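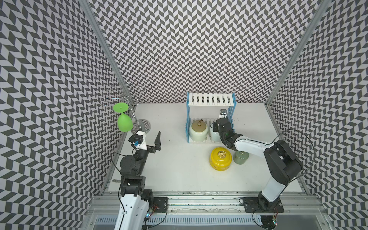 Diane Penner wrote back on the draft abstract that a herringbone floor moves less than a straight-laid one, and asked why the talk treats them as equal. Start with her point. She is right for small rooms. Over a wide span the gap closes.

Slide 2. Terms. Herringbone: rectangular blocks, ends cut square, each end butting the side of the next. Chevron: ends cut at an angle, so the points meet in a line. Suppliers mix the two names. Read the drawing and ignore the label.

Slide 3. Wood swells across the grain and hardly at all along it. In a straight-laid floor all the movement adds up in one direction. In herringbone it is split between two directions at right angles, so both walls need a gap. Pause here, this gets missed.

Slide 4. The Felthorpe hall. Oak blocks, 14 rows wall to wall. 93 blocks lifted for the survey, 89 fit to relay. The four rejects all came from the strip by the radiator pipe. Damage was on the underside - old bitumen had pulled the grain away.

Slide 5. Setting out. Snap the center line first, then a second line offset by half the pattern width. Dry-lay from the door and check the cut at the far wall before opening the adhesive. Kendra Perron's sketch goes up at this point, leave it up through slide 6.

Slide 6. Border. Two courses, straight, with a cork strip outside. If the room is out of square, take the error in the border. A tapered border reads better than a pattern that drifts.

Slide 7. Piredstead, if time allows. Same blocks, laid tight to the wall in October with the heating off. Skip the moisture table, it is in the handout.

Questions. Expect one on sanding across mixed grain. Answer: diagonal first pass, fine grit after, edges by hand. Refer finish questions to Fuseini Appiah, who speaks next.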